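Trisden Craft Notes
Home Tutorials Fabric Paper Tools

How to cover a work table with felt

Updated Mar 15, 2022

A felt surface stops small items sliding, protects printed card from scratches and makes thin cloth easier to fold and line up. The method below suits a plain rectangular table with a flat top. It uses no staples, so the cover can be taken off again.

You will need

Craft felt, dark colour, wide enough to cover the top in one piece
Double-sided fabric tape, 24 mm
White edging strip, self-adhesive
Steel rule and fabric scissors
Lint roller
Isopropyl wipes

Preparing the top

Clear the table and wipe it down. Allow it to dry fully. Old adhesive must be scraped off, as it will show through the felt as a ridge.

Unroll the felt and leave it flat overnight. Felt kept on a roll holds its curl, and a curled piece lifts at the corners. The Marero felt used for our covers needed 72 hours under boards after being stored folded since December.

Fixing the felt

1. Run tape along all four sides of the top, 2 mm in from the edge. Leave the backing on.
2. Lay the felt over the table with an even overhang.
3. Peel the backing from one long side only. Press the felt down from the middle outwards.
4. Smooth towards the opposite side with the flat of the hand. Do not pull. Stretched felt creeps back and wrinkles.
5. Peel and press the remaining sides.
6. Trim flush with the table edge.
7. Fit the edging strip along the near side, where sleeves rub. The other sides may be left plain.

Choosing the colour

Dark blue gives good contrast with pink, white and most pastel prints. It also shows every crumb and thread. Grey hides dirt better but pale cloth is harder to see against it. Black is tiring to work on under strong light.

Setting out

Place drinks towards the back, well away from cloth and card. A can or a tall bottle is less steady on felt than on a bare top, so press the felt flat before standing anything on it. Patterned cloth goes in the middle, within easy reach, with photo cards to one side.
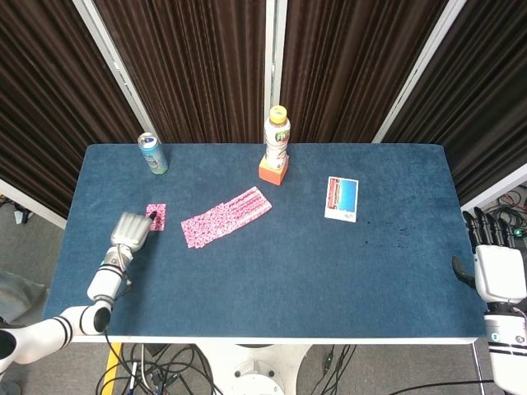
Leave the cover alone for a day before heavy use. The tape reaches full strength slowly, and the corners are the last to hold.

Care

Roll off specks and lint at the end of each session. Blot spills with a dry cloth; rubbing raises the fibres. Never iron felt in place, as the heat softens the tape. If a corner lifts, cut out the old tape and replace that length only.

Filed under: Fabric, Work surfaces
Next: Cutting card with a steel rule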